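Trancombe Shared Workshop Handbook
Section 7: Oiling and Looking After a Maple Board

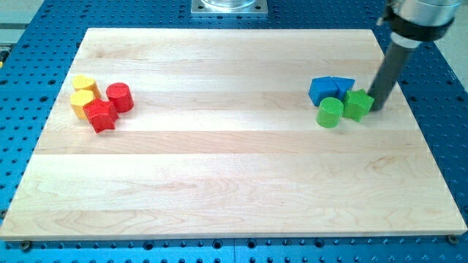

Fig. 7-1. Maple board with the grain running lengthwise.

Maple is a patient wood. It will put up with onions, bread knives and your brother-in-law, but it does expect a little oil now and then. The steps below apply to boards made in the Trancombe beginner class and to any other maple board you bring in from home. Walnut has its own section. Bamboo is a grass and has none.

Before you start

You will need:
Food-grade mineral oil (the Filton bottle on the finishing shelf, or your own)
Board wax, if you are doing the second part
Two lint-free cloths
Sandpaper, 220 grit
A spray bottle of water
A drying rack, or something that will pass for one

CAUTION: Do not use olive oil, corn oil or whatever is left in the fryer. Cooking oils go rancid inside the wood, and the board will smell like a closed restaurant for months.

CAUTION: Check that your bottle says mineral oil. Boiled linseed oil sits one shelf down, often contains metal driers, and does not belong on anything you eat from. Rags soaked in it can also catch fire by themselves, so they go in the lidded metal can. If you are not sure what is on your rag, use the can.

7.1 Cleaning and sanding

1. Wash the board with warm water and a drop of dish soap. Do both faces, even if only one is dirty.

2. Stand it on edge to dry overnight. Flat on the counter is how boards learn to rock.

3. Mist the surface lightly with water and wait until it is dry to the touch. The fibers will stand up and feel fuzzy.

4. Sand with the grain until the fuzz is gone. Light pressure is plenty. If you can see a valley forming, you passed the stopping point a while ago.

5. Wipe off the dust with a barely damp cloth. Let the board dry again before you open the oil.

Note: Deep knife marks will not come out with 220 grit. Start at 120 and work up, or decide that you like them. Jolene Mudgway runs the drum sander and will flatten a badly scarred board if you sign up on the sheet. She will not take boards with metal in them, and she does check.

7.2 Oiling

1. Pour a puddle the size of a jar lid in the middle of the board.

2. Spread it with a cloth, following the grain. Include the edges and especially the end grain, where the wood drinks like a camel.

3. Turn the board over and do the other face. A board oiled on one side only may cup, and it will choose the worse direction.

4. Leave it on the rack for around 9 hours. Overnight is fine.

5. Wipe off whatever has not soaked in. A board that is still greasy the next day had too much oil, and no harm done except to your sleeves.

6. For a new board, repeat until the end grain stops looking thirsty. Three coats will usually do it.

7.3 Waxing (optional)

1. Rub a thin layer of wax over the oiled board. The Retolmont tin is hard in winter; stand it in warm water for a few minutes first.

2. Wait 11 minutes, then buff with a clean cloth. Yaroslav Hrytsenko says 20. His boards do look better.

Note: Swirls and dark streaks in the grain often show up more after oiling. They are part of the wood, so please stop sanding them.

7.4 When to do it again

Flick a few drops of water on the board. If they bead, put the oil away. If they sink in and leave dark spots, go back to 7.2. A board in daily use may need oil every month, more often once the heating comes on in November.

Never put the board in the dishwasher. We have a shelf of split boards by the door from members who thought the short cycle didn't count.

Questions about finishes go to Yaryna Kushnir, bench 9.

Revised March 7, 2021. Replaces the sheet taped inside the cabinet door.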